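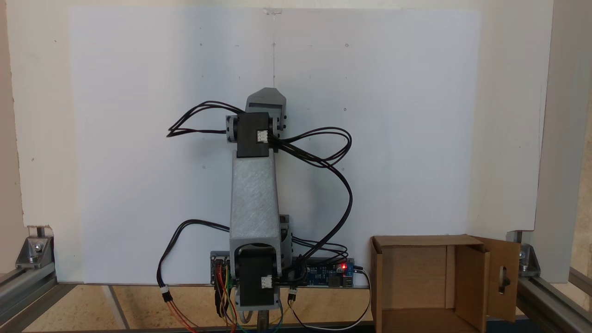 The first mistake in budgeting for a small workshop arm is to budget for the arm. The arm is the cheap part. Printed gray segments cost you filament and patience, and two stepper motors won't ruin anyone. What ate my money was everything hanging off it - the black cable looping out both sides, the colored jumper wires bunched at the base, the board they all run to, and the aluminum rail and corner brackets holding up the white panel. I had $500 set aside and a column in my spreadsheet called "misc." Misc won.

## Before you order

- Put cable and connectors on their own line. Buy the cable longer than you measured. You measured with the arm folded.
- Price the enclosure first, then see if you still want a robot.
- Order 2 spares of any printed bracket that holds a motor. If you print your own, do it the same evening, while the settings are still loaded.
- Get one box of assorted small screws. You'll use three sizes and own the rest for life.
- Leave 30 percent unspent until the thing has moved. Mavis Okafor told me this in May and I nodded and bought a nicer power supply.

## Kit or parts?

I priced a Dahlgren kit and the same build from loose parts. Loose parts came to $473, which looked like a win until I added shipping from four different sellers. If you already have a printer and a drawer of wire, go loose. If you'd be buying the drawer too, get the kit.

Ylva Moen swears by secondhand motors. Mine came with the plugs snipped off, so ask for a photo of the connector end before you pay.

## Space

Measure the bench, then measure again with the arm at full stretch and your coffee where it normally sits. Cables need room to swing, and zip ties are for after you know where they swing to. I keep a bag of the reusable ones by the vise.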